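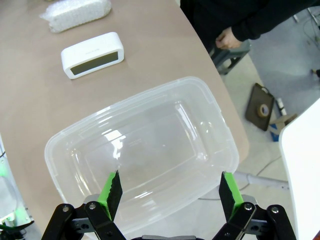 Checked by Nii Dogbe | Comments by Nuanchan Kongkaew | Posted in Product Reviews, May

Zinska Tabletop Packing Kit: Pre-Use Safety Checklist With Comments

We had the Zinska kit on loan at the Molbridge workshop. It is sold as a single-arm package for small packing jobs: arm, two-finger gripper with wrist camera, control box, hand-held stop button and a software license. The dealer, Symonenko, also offers a setup visit and a yearly service plan. We did not take the setup visit. We wanted to see how far a small shop could get with the printed manual.

The checklist is our own, based on the one we use for any powered equipment that shares a room with people. Each item is marked Pass, Fix or Fail. Fix means the kit can run once the item is corrected. Fail means it does not run. Comments are Nuanchan's unless they carry Nii's initials.

SECTION A. TABLE AND WORK AREA

A1. Table is stable and does not rock when the arm stops suddenly.
Result: Pass
Comment: We ran the stop test at the speed the manual allows for a shared room. The table stayed put. Check the feet again if you move it, even by a few inches.

A2. Parts and containers sit fully on the table.
Result: Fix
Comment: The clear plastic container was hanging over the curved edge of the table. An open box with nothing in it does not weigh much and a bump from a finger could send it to the floor. Move it in until the whole base is supported, then teach the pick position again. Do not just slide it over and run the old program.
Comment (ND): A square-cornered table would make this easier. With a curved edge it is hard to judge by eye how much of the base is supported. We now mark the container position with tape.

A3. Only the items needed for the job are within reach of the arm.
Result: Pass
Comment: Bag of white foam filler, white desk clock, container. The job is to pack the clock, so all of these belong there.

A4. Floor beside the table is clear.
Result: Fix
Comment: There was a dark brown board on the floor with a roll of tan tape on it, with cardboard and a couple of small things next to it. Put the tape on a hook or a shelf. The person feeding parts should be able to step straight back without looking down.

A5. Cables are out of the walking path.
Result: Fix
Comment: A thin dark cable curves across the floor by the table. It needs a cover or a different route. The kit comes with cable clips for the arm but nothing for the floor. Budget for a floor cover if your outlet is not on the same side as the control box.

A6. Stools and steps are kept outside the reach of the arm.
Result: Fix
Comment: The gray-teal plastic step stool was too near the table edge for my liking. Nobody should be standing on a stool next to a moving arm. It now stays by the door.

SECTION B. GRIPPER

B1. All visible fasteners are present and tight.
Result: Fix
Comment: The fingers are black linkage plates held together with silver bolts and screws, and you can get a wrench on them without taking a cover off. On the first check, 2 screws took a further quarter turn. The manual asks for a check after the first 20 hours of use and I would do it sooner than that.

B2. Finger pads are seated and not torn.
Result: Pass
Comment: The pads are bright green with a black textured face on the gripping side. The color helps. You can tell where the fingertips are from across the room. Spare pads are sold in sets through Symonenko.

B3. Pinch points are marked.
Result: Fix
Comment: The gap between the open fingers is wide enough for a hand. There is a warning label in the manual and none on the gripper. We printed our own and put it on the control box. Zinska should ship one with the kit.

B4. Grip force is set for the item being handled.
Result: Pass, after adjustment
Comment: The factory setting is too strong for thin plastic. It flexed the container wall. We went down to setting 14 for the container and lower again for the clock. The setting is saved with each program, so check it every time you load one.

B5. Gripper holds its load when power is cut.
Result: Pass
Comment: Tested with a wood block, then with the clock over a folded towel. No drop in either test. The manual explains how to open the fingers by hand with the power off. Read that page before you need it.

SECTION C. STOPS AND SPEED

C1. Hand-held stop button halts the arm.
Result: Pass
Comment: Pressed during travel, during a pick and during release. The arm stopped each time and did not start again until we reset it at the control box.

C2. Stop button can be reached by everyone near the table.
Result: Fail on first check, Pass on recheck
Comment: One button on one cord. If the operator has it, the person handling parts does not. We added a second button from the Orness catalog, wired to the spare terminals on the control box. Symonenko told us by phone that this is allowed and does not affect the warranty. Get that in writing for your own unit.

C3. Speed limit is locked.
Result: Pass
Comment: The limit is behind a passcode. Change the passcode from the one printed on the quick start card.

C4. Arm stops on light contact.
Result: Pass
Comment: Tested with a foam block on a stick, never with a hand. It stopped on contact from the side and from above. From straight below it was slower to react and pushed the block a short way first. I would keep hands out from under the gripper whatever the brochure says about working side by side.

SECTION D. PEOPLE

D1. People who are not running the job stay back from the table during motion.
Result: Fix
Comment: We had no line on the floor when we started, so people stood where they liked. There is one now, 38 inches out from the table edge.
Comment (ND): Measure from the full reach of your own setup and follow whatever distance your risk assessment gives. Ours will not be right for every room.

D2. No loose sleeves, lanyards or jewelry.
Result: Pass
Comment: Ask each time. Long sleeves are fine if they fit at the wrist.

D3. Operator has read the manual and shown a stop and restart.
Result: Pass
Comment: Both of us did this on Saturday morning. The restart steps are clear. The section on error codes is not, and two of the codes we saw are missing from the table at the back.

SECTION E. MATERIALS

E1. Bags of loose filler are closed before the arm moves them.
Result: Pass
Comment: Foam beads on a hard floor are a slip hazard and they get into everything. Tie or tape the bag. If a bag splits, stop the arm and sweep before going on.

E2. Containers are free of cracks and sharp edges.
Result: Pass
Comment: Run a gloved finger along the rim.

E3. Camera can find the container.
Result: Fix
Comment: Clear plastic gives the wrist camera trouble. Glare on the inside walls was enough to confuse the software about where the rim was, and it asked for a manual confirmation more often than I would accept in daily use. Moving the lamp helped. A colored container would help more. The dealer sheet does list "transparent items" as a limitation, in small type on the second page.

OVERALL

Cleared for supervised use in our shop with the Fix items closed out. Not cleared for running alone.

The arm and gripper are well made for the price and the stops do their job. Most of what we had to correct was on our side: floor, cable, stool, container position. The items we would put to Zinska are the missing pinch label, the single stop button, the gap in the error code table and the factory grip setting.

On the service plan, we would take the first year. It covers the fastener check, a pad change and a recalibration of the wrist camera, and a shop without its own technician will want someone else to sign for those. The setup visit is harder to call. We managed without it, but the second stop button took most of an afternoon and a visit would have covered that.

Next check is due after the pad change. Send corrections to Nii at the Molbridge front desk.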